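My kitchen drawer used to hold scissors, tape, takeout menus and one screwdriver that fit nothing. Then in December I went to write about pegboards for this magazine, and I came home wanting to drill holes in my walls!

Ieva Sakalauskas has been hanging tools up for 19 years, and she got me started at a workbench in Plivach with a gray board behind it. Her first rule is that you hang what you grab every week and box up the rest.
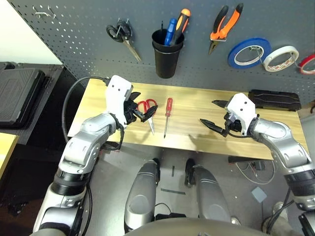
Pliers and tape on the board, red-handled scissors still down on the bench.

I'd have guessed the trick was fancy hooks. Nope — Ieva spent 50 dollars on her whole setup at home, and most of that was the board itself (mine cost 73, but I panicked and bought the big one). She says to lay everything on the table first and shuffle it around before a single hook goes in. Scissors by the tape, pliers next to the screwdrivers, and leave a gap for whatever you forgot. I forgot the tape measure.
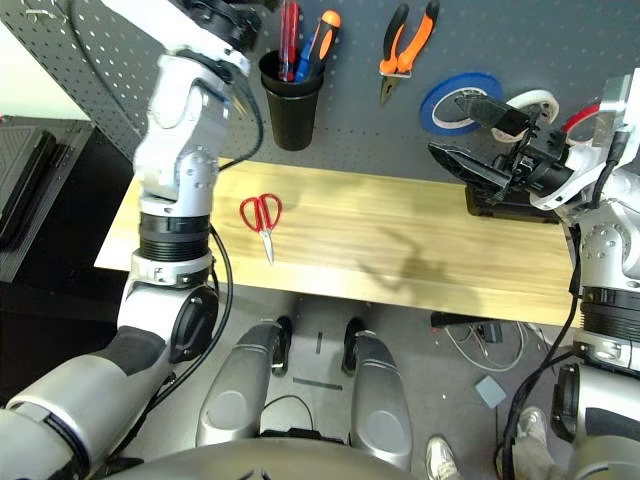 Heino Siliņa told me I'd regret hanging anything above shoulder height, and that he'd moved his own board down twice before he quit reaching for a stool. I measured my shoulder that night, feeling a little silly.

What really won me over was the cup. I'd been eyeing those racks with a slot for every screwdriver, but a plain cup on a hook takes whatever you drop in it, and you can lift it off and carry it to the job.

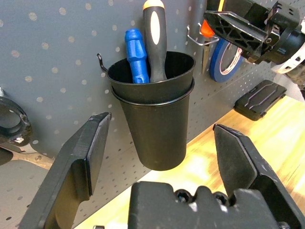 A black cup on a wire hook, with blue tape within easy reach.

My drawer is down to menus now. The mystery screwdriver has its own peg.

2 comments | 19 shares

Povilas Juška
What do you do about hooks that pull out with the tool? Mine drive me nuts.

Reet Vanags
Povilas, a dab of hot glue behind the hook worked for me.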